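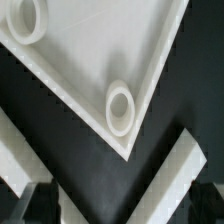 The tracking part of Hirard is mostly rewritten now. The old version lost a tag and the planner went on using a stale pose for nearly a second.

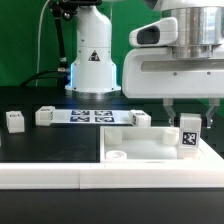

Poses now expire after 3 missed readings – then the arm holds still. I replayed 1196 logged readings from June and got 4 bad ones.

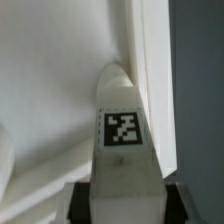 All 4 came from the Paisan filter, so that goes next.
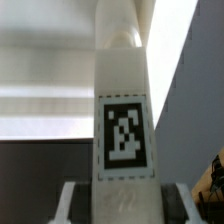

Prirkatum wrote that holding still is fine until the tag never comes back, and asked for a timeout.

Print | E-mail

This site uses cookies. Accept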